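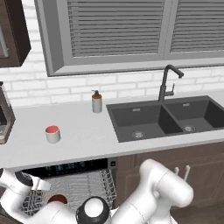

Gurkgate Household Recipes, a transcribed collection

README for the second release

Hello, and thank you for downloading this. Gurkgate Household Recipes is a set of 700 handwritten recipes, typed up and lightly tagged, from the notebooks, cards and backs of envelopes that people in Gurkgate and Lodwood were kind enough to lend us. It began as a way of saving one family's biscuit tin of cards and grew a good deal from there, as these things tend to when you mention them at a bus stop.

The typing was done by Aisyah Raju and Haziq Chong. Aisyah looked after the Gurkgate notebooks and Haziq took most of Lodwood, along with the Goh papers, a family collection of 200 recipes that came to us in one go and still has its own numbering.

What you get

There are three files. recipes.csv holds one row per recipe. ingredients.csv holds one row per ingredient line, joined to the first file by recipe_id. notes.txt is everything written in the margins that we could read, which is my favourite of the lot and well worth a slow afternoon with a pot of tea.

Columns in recipes.csv

recipe_id: a short code, beginning G for Gurkgate, L for Lodwood and H for the Goh papers.
title: as written, including the spelling. "Mothers Parkin (the good one)" stays exactly like that.
course: our own guess, from a short list. Chutneys gave us terrible trouble and are filed under preserves.
decade: left blank unless a date was written down or the lender was sure of it.
method: the full text, with line breaks kept.
hand: a letter for the handwriting, where a notebook was passed between several people. A recipe begun by one person and finished by another gets both letters.

How we typed things up

We kept the original measures. If a card says a teacup of sugar, the file says a teacup of sugar, and you will have to decide for yourself how big the teacup was (Aisyah and Haziq do not agree, and have stopped discussing it at mealtimes). Oven settings are given as found, so you will meet gas marks, Fahrenheit and "a brisk oven" side by side. Words we couldn't make out appear as [unclear]. Please don't assume these are always small words! In H-041 it is the main ingredient.

Tagging was done in Plomuvden, a little program Haziq wrote for the job. It isn't included, and you don't need it to open anything.

Things to watch for

A fair few recipes turn up more than once, copied from neighbour to neighbour with a spoonful more of this or that. We left them all in, and linked the ones we noticed in the column same_as. We haven't tested the recipes, and some of the older preserving and bottling methods fall short of modern safety advice, so do check against a current guide before trying them.

Names of living people have been taken out of the text at the lenders' request and replaced with initials.

Using and sharing

You may copy, cook from, study and adapt the collection freely, so long as you credit Gurkgate Household Recipes and say which release you used. This one is release 2. Release 3 is planned for April and should have the remaining Lodwood envelopes in it, plus corrections to the ingredient lines for L-112 to L-130, where the flour and the suet were swapped.

If you spot a mistake, please send us the recipe_id and the line as you think it ought to read.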